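Render comes out with banding on large white surfaces, fine in the viewport

Lustthorpe Help » Graphics and rendering » Output and file formats

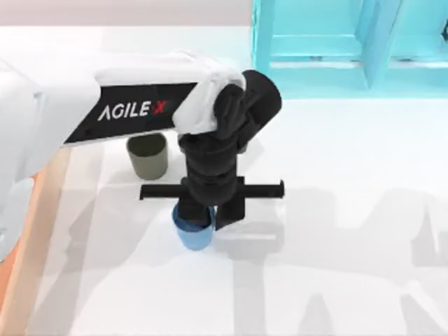

Test render, white tabletop and white shell parts

Posted by Elango Thomas, Oct 6, 2019

I have a scene with a lot of white in it: white table, white model with rounded edges, one sloping black panel with lettering. In the viewport it looks correct. When I save the finished render and open it in another program, I get visible steps in the pale areas, like contour lines on a map. They are worst where a surface turns slowly away from the light. The black parts look fine to me.

What I have tried:

Raising the sample count to 1,000. It took far longer and the steps were sharper, if anything.
Saving as JPEG at top quality, then as PNG. No difference that I can see.
Moving the main light further away. The steps moved but did not go.
A second monitor. Same steps in the same places.

Renderer is Boduria, version 2, default colour settings. I only need the pictures for a printed manual and a web page, so I don't want to rebuild the lighting if there is a setting I have missed. Is this a fault in the render or in the file?

Lieselotte Teuber
Accepted by the poster

It is the file, or more exactly the step where the renderer's values are turned into the file.

Boduria works internally in floating point. An ordinary PNG written with the default settings has 8 bits per channel, so each of red, green and blue can take 256 values. A white surface under soft light may use only a small part of that range from one side to the other. Spread a handful of values over most of the picture width and each one becomes a band wide enough to see. More samples remove noise, and noise was hiding the band edges, so your sharper steps at the higher sample count are what I would expect.

The viewport adds a small amount of dither before display. The file writer does not unless told to.

Do this:

Open Output, then Encoding.
Set Dither to 1.0. The default is 0.
Set Depth to 16 bit if the next program in the chain can read it.
Leave Compression alone. PNG compression is lossless and has no bearing on banding.
Save again from the finished render. You do not need to render a second time as long as the buffer is still in memory.

For the web page, keep the 16 bit file as the master and make the 8 bit copy from that, with dither on at the conversion. If you convert with dither off you will get the bands back.

For the manual, send the printer the 16 bit file if they accept it. Many will ask for 8 bit. In that case send the dithered copy, and check that nobody resizes it upwards afterwards, as scaling smooths the dither out again.

Changing monitors could not have told you much. If the values in the file are stepped, any decent monitor will show the steps. A quicker check is to open the file in an editor, zoom in on a pale area and read the pixel values across it. If they sit on one number for a long stretch and then go up by one, it is quantisation. If they jump by several at a time, look at the tone curve instead.

Ibsa Yimer

I had this with product pictures and gave up on settings. I just put a grain layer over the whole thing at low strength. You can't see it at normal size and the bands go away. Works in any editor. Might not suit you if the lettering has to be very clean.

Also turn off the denoiser, it makes it worse.

Sobia Zaidi

Dither first, as Lieselotte says. Two additions.

Grain put on after the file has been saved at 8 bit is a poor substitute. The missing values are already gone, and you need stronger grain to cover the edges than you would need dither to prevent them. If you do use grain, apply it to the 16 bit file and convert afterwards.

On the denoiser, I would leave it on and dither at output. Turning it off at a low sample count gives you blotches in the shadows, and those print badly.

There is also an exposure point. If your whites sit right at the top of the range, the default tone curve squeezes them together and you lose steps before the file is written at all. Bring exposure down by a third of a stop and compare. In the Cirkance plug-in there is a histogram that shows this directly. Without it, read the values off by hand in the brightest area. If they are all 254 or 255 you have clipping as well, and dither will not bring that back.

Comments

Elango Thomas: Dither at 1.0 and 16 bit has cleared it. The 8 bit copy for the web is clean too. I had not noticed the Encoding panel, it was folded shut.

Lieselotte Teuber: It folds itself shut again after each update, so check it when you next install one.

Elango Thomas: Noted. I lowered the exposure as well and the table top looks better for it. Printer wants 8 bit TIFF, will send the dithered copy.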